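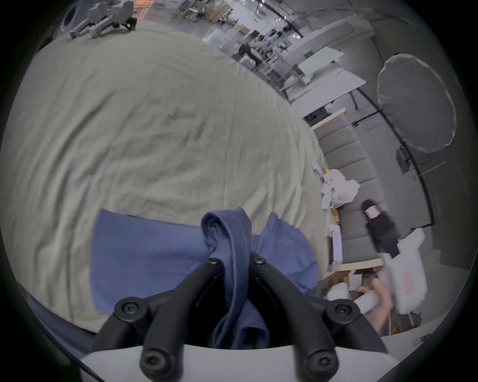

Looking After the Cloth Gripper: Gallery

Welcome to the gripper page of the Nornimwood bench diary! We sort and fold clothes with a two-finger hand tool, and a surprising amount of our week goes into keeping that tool happy. Visitors keep asking what the upkeep involves, so we have put it all on one page, with the notes we wrote as we went. Most of it comes down to a hex key, a soft brush and some patience.

Page updated March 27, 2022.

Pinching a seam

The picture at the top of the page is our favorite kind of check. Blue cotton on the sage-green cloth, black fingers closed on a folded seam, and that lovely thick doubled hem with its stitching showing. A doubled hem is a great test piece. If the fingers are set even slightly out of line, one side bites before the other and the fold rolls away from you. We do this check after every finger change, and I still get a kick out of it each time.

The six screws

You can find all six black hex screws in the same picture: two near the pivot, two on the outer joints, two down on the rounded tips. We go around them in that order, always. The pivot pair sets how freely the fingers swing, so those get snugged up and then backed off a hair until the fingers move without any wobble. The outer joints can be firmer. Tips go last, and gently, please!

We give the whole set a going-over every 344 picks. It began as a typo on the wall chart (someone meant 350, we think) and it has worked so well that we left it alone.

Fingers

The curved shape is what makes this tool so good on fabric. The curve lets the tips slide in under a fold while the rest of the finger stays clear of the cloth. Our current pair came from Tronell, and the pair before that lasted nearly 91 days, a record for this bench. When the tips start to go shiny we swap both sides together. A new finger next to an old one never closes evenly, however long you fiddle with the joints.

Keeping lint out

Cotton lint gets everywhere. It packs in behind the pivot, and the first sign is a slow, slightly gritty feel when the fingers open. Dry brush first, then a wipe with a lint-free pad. We tried a spray cleaner from Resex back in July and liked the smell more than the result: it left the joints tacky and the next shirt stuck to everything. Dry brushing only, these days. The white housing gets a wipe too, though that one is mostly for our own pleasure.

The cloth underneath

A plain cloth makes a wonderful work surface. It gives a little when the tips press down, and the fingers get under an edge far more easily than they do on a bare tabletop. Soft wrinkles are fine and we leave them in. Hard creases we steam out, as the tips like to grab them along with the garment. We keep 4 cloths in rotation, and the Thepsuriya bench borrows one whenever theirs is in the wash.

Tools we keep within reach

Short-arm hex key, soft brush, lint-free pads, a spare pair of fingers in a labeled bag, and the wall chart pencil on its string. A full service takes us 2 coffees. Settings for the thicker fabrics are going up next, starting with denim, which has been tremendous fun so far.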